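Projects > Clovetti > Docs > README

Filed under: Game Reviews, Text Data

# Clovetti Game Review Notes

Clovetti is a small collection of written notes on video games. It has 3000 short texts, all in English, and each one gives an opinion on a single game. I started it because I wanted to compare how reviewers talk about difficulty in platform games and in role-playing games. Later Somtochukwu Iyamu added the puzzle and cooking games, so the mix is wider now than the name of the first folder suggests.

## What is in a record

Every record is one line in a tab-separated file. The fields are:

- `title` – the game as the reviewer wrote it, spelling mistakes included
- `genre` – one value from the list in `genres.txt`
- `hours` – how long the reviewer played before writing; may be empty
- `finished` – yes, no or unknown
- `text` – the review itself, at least 40 words

Scores are not included. Reviewers used very different scales and we could not agree on a fair way to convert them.
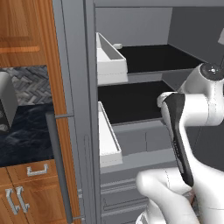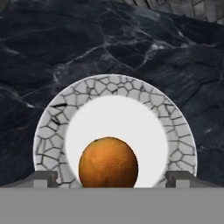 *Rendered kitchen interiors: refrigerator shelves (first), plate on dark marble (second).*

## How the texts were collected

The reviews were written by members of the Provadmont game club and sent by a web form. Everybody agreed to share the text under the license in this folder. Names and user names were removed by hand. If you find one that we missed, please write to us and we will correct the file.

Teemu Leinonen read all the texts and assigned the genres. For the difficult cases he asked for a second opinion, and those records have a star after the genre. Please remove the star before you sort.

## Known problems

Role-playing games have too many records compared to racing games. In the `hours` field, 3 reviewers wrote minutes. These are marked in `errata.txt` but not yet changed in the main file.

Some reviews tell the ending of the game. We did not mark spoilers.

## Versions

Version 2 came out in September and replaces the old Erkach export, which had broken quotation marks. The script `iyer_split.py` still expects the old column order – use the `--new` option with it.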